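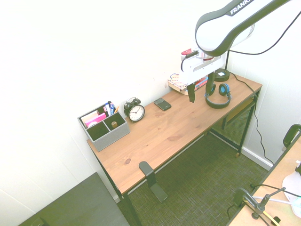
Rings, Grain and Knots: How a Tree Makes Wood

Search the learning pages Enter a word Go

13th March
By Merja Peltonen, Learning Department, Imgate Museum of Trees and Timber

Wood is one of the oldest materials used by people. Houses, boats, spoons, violins, pencils and desks have all been made from it. Every piece of wood was once part of a living tree, and the lines and spots on its surface are a record of how that tree grew. This page explains how the record is made and how to read it. It is intended for readers aged eight to twelve. Words in capital letters are explained in the word list at the end.

What is inside a trunk?

A tree trunk is built in layers. The outside layer is the bark. Bark protects the tree from insects, from frost and from knocks. Under it lies a thin layer called the inner bark, which carries sugar made by the leaves to the other parts of the tree.

Next comes the CAMBIUM. It is so thin that it is hard to see without a magnifying glass, and yet it does most of the work of making the trunk thicker. On its outer side it makes new inner bark. On its inner side it makes new wood.

The wood closest to the cambium is called SAPWOOD. It is full of tiny tubes, and water travels up them from the roots to the leaves. As a tree grows older, the wood near the middle stops carrying water. This older wood is called HEARTWOOD. In some trees, such as walnut, the heartwood is much darker than the sapwood. In others, such as spruce, it is difficult to tell the two apart.

How rings are made

In places with a cold winter, a tree does not grow at the same speed all year. In spring it grows quickly and makes pale wood with large cells. By August, growth in many trees has slowed, and the wood being made is darker and more tightly packed. When winter comes, growth stops. The following spring, the pale wood begins again.

One pale band and one dark band together make one year of growth. This is called an annual ring. A person who wishes to know the age of a tree can count the rings on a slice taken from near the bottom of the trunk. The large oak slice in the entrance hall at Imgate has 342 rings. Visitors are welcome to touch it, and small brass pins mark every hundredth ring.

Scientists can also learn the age of a tree while it is still standing. They use a hollow tool called an increment borer, which takes out a sample of wood as thin as a pencil. The rings are then counted along the sample.

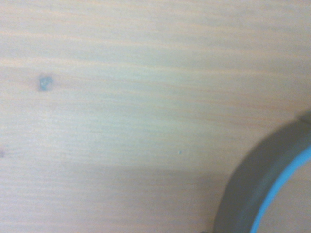

Why are some rings wide and some rings narrow?

A ring is usually wide when the tree had plenty of water, light and warmth that year. A narrow ring often means that the year was dry or cold, or that taller trees nearby were taking most of the light.

From rings to grain

A ring looks like a circle only when the trunk is cut straight across. Most wood used in buildings and furniture is cut the other way, along the length of the trunk. The saw passes through the rings, and on the flat face of the board they appear as long lines. These lines are part of what is called the GRAIN.

The pattern depends on where in the trunk the board was cut. There are two common ways of sawing.

Plain sawing: The log is cut into slices from one side to the other, like a loaf of bread. Many of the boards show curves and tall pointed arches.

Quarter sawing: The log is first cut into quarters, and each quarter is then cut into boards. The lines on these boards are mostly straight and close together. Quarter-sawn boards cost more, as the work is slower and more of the log is wasted. They are also less likely to bend out of shape.

Grain affects how wood behaves. Wood splits easily along the grain and is very hard to split across it. Anyone who has seen a log chopped with an ax has seen the ax follow the grain. Carpenters plane a board in the direction of the grain to leave a smooth surface.

What is a knot?

A knot marks the place where a branch joined the trunk. A branch begins near the center of the trunk. Each year, as the trunk becomes thicker, new wood grows around the bottom of the branch and holds it firmly. When the trunk is sawn into boards, the saw cuts through the buried part of the branch, and it appears as a round or oval mark. The lines of the grain bend around it.

If the branch was alive when the wood grew around it, the knot is called a tight knot and stays firmly in place. If the branch was already dead, the new wood did not join to it. That kind is a loose knot, and it may drop out and leave a hole.

Builders look carefully at knots, which can make a beam weaker. For a tabletop or a desk, a few knots do little harm, and many people choose boards that have them. 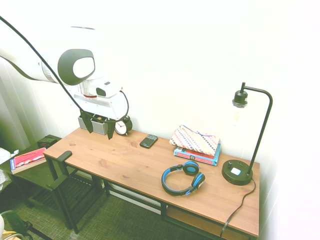 A wooden desk with an alarm clock and a smartphone on it.

Hardwood and softwood

These two names can be confusing. Hardwood comes from trees with broad leaves, such as oak, maple and cherry. Softwood mostly comes from trees with cones, such as pine, fir and spruce. Most hardwoods are harder than most softwoods, although there are exceptions. Balsa is a hardwood, and it is soft enough to be dented with a fingernail.

The study room at Imgate holds over 435 wood samples, arranged by type of tree. School groups may handle them with a member of staff. Requests should be addressed to Ineke De Haan, Schools Officer.

Something to try

Find 3 wooden objects at home or at school. Look closely at each one and draw the lines you see. Are they straight or curved? Are there any knots? Try to decide whether the wood was cut across the trunk or along it.

Word list

CAMBIUM: the thin layer under the bark where new wood is made.
GRAIN: the direction and pattern of the fibers in wood.
HEARTWOOD: older wood near the middle of the trunk.
SAPWOOD: younger wood that carries water.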